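Why Does Wallpaper Repeat Itself?
By So-yul Sung
Jollow Pages for Curious People, December 16, 2023

If you have ever been sent to your room to think about what you did, you have probably ended up thinking about the wallpaper. There's a flower. There's the same flower again. A little to the left, the same flower, looking no sorrier than the last one.

Somebody designed that flower, and somebody decided exactly where its twin should go. The job is older than your grandparents, and it is trickier than it looks.

What makes a pattern a pattern?

A pattern has a rule. Find the rule and you can say what comes next, even in the bit you can't see. Stripes have a rule (dark, light, dark, light, until the wall runs out). So do bricks, waffles, checkered tablecloths and the soles of your sneakers.

Patterns can be dents and holes as well as colors. Run a finger over a piece of foam with rectangular pockets set in rows and you can feel the rule without looking at it. Waffles work the same way, although people will object if you run your finger over theirs.

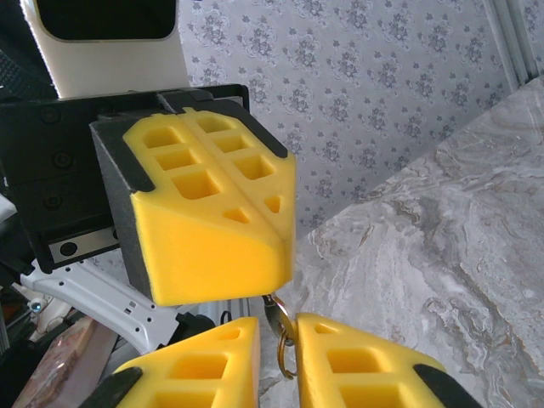 The secret is the repeat

Nobody could sit down and draw a whole wall of flowers without getting bored and putting in a dragon. So a wallpaper designer draws one patch and uses it again and again. The patch is called the repeat.

The hard part is the edges. Whatever goes off the right side of the patch has to come back in on the left side. Whatever goes off the bottom has to come back in at the top. If a stem leaves at one height and returns at another, every flower in the house will have a broken neck, and visitors will notice.

Long ago, printers carved the design into blocks of wood, put paint on the block, and pressed it onto the paper. Then they moved the block along and did it again. A fancy paper might need a different block for every color. Later came machines with rollers. A roller is a clever thing for this, as it has no beginning and no end, so the design goes around and around and meets itself coming back.

Where do the flowers go?

Say you have one small bunch of flowers to work with. You could line the bunches up in straight rows and columns, like desks in a classroom. It looks neat. It can also look a bit like a test is about to start.

You could slide every other column down by half a patch. Designers call this a half drop, and it is an old favorite. Your eye wanders about in slanting lines and has a harder time spotting where one patch stops and the next begins.

You could also flip the bunch over, as if in a mirror, or turn it upside down. People who study math have worked out all the ways a flat pattern can repeat using slides, turns and flips. There are exactly seventeen. You may invent as many new flowers as you like, but you won't find an eighteenth way, and plenty of clever people have checked.

Corners are where the trouble starts

On paper, a pattern goes on forever. In a room, it meets a corner. The person hanging the paper has to trim each strip so that it lines up with its neighbor, and walls are hardly ever as straight as they pretend to be. Small flowers with plenty of space between them are kind to beginners. Wide stripes are not kind to anyone.

My friend Wim Baert once papered a hallway in Lenstead with sailing ships. By the time he got back to the door, half a ship was sailing into half of another ship. He hung a coat there. It is still there, in May as well as in winter.
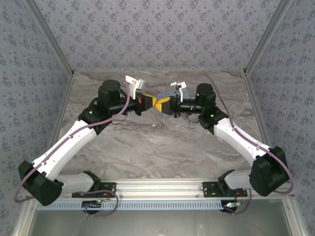
Things that look like patterns and aren't

Now look for some marble, or a picture of some. It has swirls and dark lines all over it, and it certainly looks busy. But try to guess where the next line will go. You can't, because there isn't a rule for it that you could follow with a pencil.

Real marble started out as limestone, deep underground, where it was squeezed and heated for a very long time. Bits of clay, sand or rusty stuff mixed up in it became the darker streaks, which are called veins. The rock had no designer and took no advice.
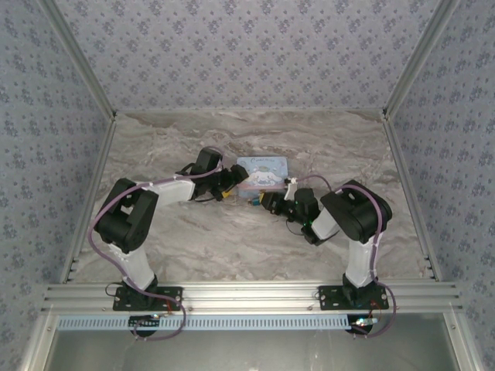 Pretend marble is another matter. Plenty of tabletops and floors have marble swirls printed on them, and printing brings us right back to the repeat. If the surface is big enough, you may find a swirl shaped like a duck, and then, farther along, the very same duck. Real rock doesn't do ducks twice.

Make your own repeat

You need a square of plain paper, a pencil, scissors and tape.

Draw something in the middle of the square. Keep away from the edges for now.

Cut the square in half from top to bottom, along any wiggly line you like. Swap the two pieces over, so the straight outside edges meet in the middle, and tape them together on the back.

Cut again, this time from side to side. Swap the top and bottom and tape those too.

Fill in the empty space in the middle, without touching the outside edges. Then trace your patch over and over, fitting the wiggly sides together like puzzle pieces.

Si-woo Heo, who tested this for us, drew a potato. It now covers an entire bedroom door, and there are plans for the closet.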